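From: Henk Segers
Date: 2020-01-07
Subject: Re: Two-arm bench kits, anybody own one?

Hello all,

Thanks for the kind welcome back, and for all the notes about my knee (it's fine, I'm just slow on stairs). I've been meaning to answer the question below, and I'm sorry it took me into the new year to sit down and do it.

> I'm looking at the Gonen two-arm kit from Kudside for our
> shop classroom. The brochure is all smiles and no details.
> Can it handle ordinary kitchen things, or only the foam
> blocks that come in the box? And is the Smits gripper set
> worth the extra 400 dollars?
> - Handari

Well, Handari, I've had the Gonen on the bench since July, with the Smits grippers on both arms, so I can tell you what I know. I'll take your questions in order and try not to wander too far.

1. Ordinary kitchen things. Yes, with some patience! We use cups and a dish rack for practice. Clear cups are what I'd bring to any demo, as you can see straight through them to whatever is behind, and that makes them a much tougher test than foam blocks. The view from the wrist camera gives you a fair idea of what you'd be working with, with one arm at the open end of a clear cup and the pink plastic one lying closer to the table edge.

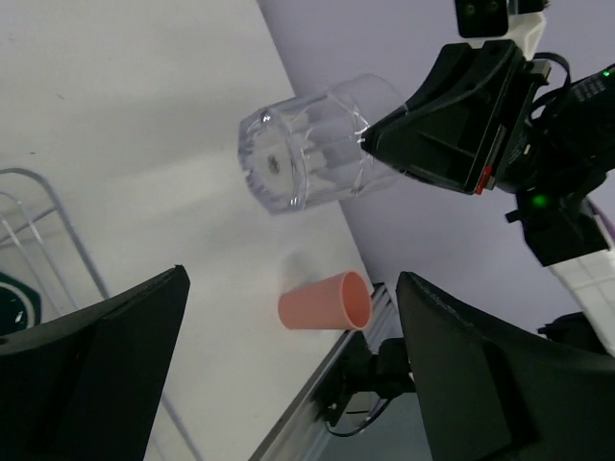

2. The Smits grippers. I'd buy them again. The fingers are long and they taper, so they get in between a cup and its neighbor without much fuss. They do take up a good bit of the wrist camera's view, and you should plan on that if you teach from the camera alone. The set listed at 408 dollars when I ordered, so ask Kudside which price is current.

3. Space and mounting. Both arms bolt to an aluminum rail along the near edge of the table, and I like that very much, for it leaves the tabletop itself free for your rack and your cups. Do think about your cables before you tighten anything. Ours go up in a big loop from the wrist and then down along the arm to below the rail, and I redid them twice before I was happy. 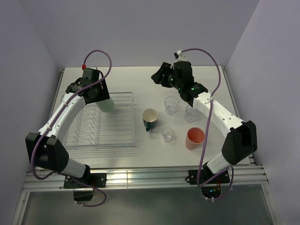
4. Support. Kudside answered my emails in 2 days, and they were very nice about a bracket I had put on backward. Setup took me a long weekend, and I'm no speed demon. The manual runs to 80 pages and the part on calibration is the part to read, preferably with coffee.

If you'd like my settings file, write me off list and I'll send it along.

Warm regards,
Henk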